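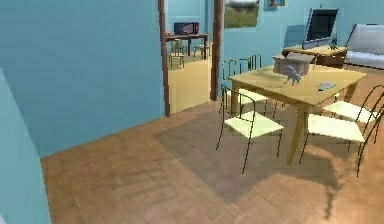
Shoulder pads should never go into a washing machine, one reader wrote after our April page on team laundry, and asked that the point be made more firmly. The reader is correct. The advice has been revised and now covers all football equipment kept at home during the season.

Jerseys and pants

Turn jerseys inside out and close all fasteners before washing. Remove pads and belts from the pants. Rinse mud off under cold running water, then soak the garments for 16 minutes in cold water with a small amount of detergent. Wash on a gentle cycle with a spin speed no higher than 700 rpm. Do not use bleach or fabric softener on stretch panels. Printed numbers will crack in a hot dryer, and jerseys should be hung to dry indoors.

Grass stains may need a second soak. Members of the Luswood league whose uniforms are on loan should check the tag first, as the older Bassi jerseys are hand wash only.
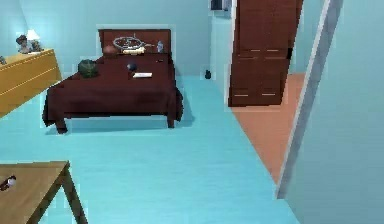
Bedroom with a maroon bedspread and pale aqua walls.

Shoulder pads and helmets

Wipe hard shells with a soft cloth, warm water and mild dish soap. Solvents and household sprays can weaken the plastic and must not be used. Helmet liners that come out may be washed by hand and must be fully dry before they are put back. Stand shoulder pads upright in moving air, away from heaters and direct sun. Do not leave them in a closed bag overnight.

Cleats and mouthguards

Knock off dried soil outdoors and brush between the studs. Take out the insoles and pack each shoe with newspaper, changing it every six hours. Rinse mouthguards in cool water after each use and store them in a vented case. 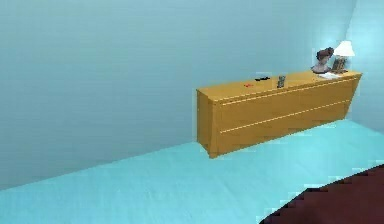 Long dresser with two drawers.

Storage between games

Keep clean uniforms folded in a drawer or on a shelf, apart from pads and shoes. Equipment bags should be emptied after every practice and wiped out every three weeks. Chin straps and spare laces are easily lost and may be kept in a labeled pouch.

Page revised 2020-10-18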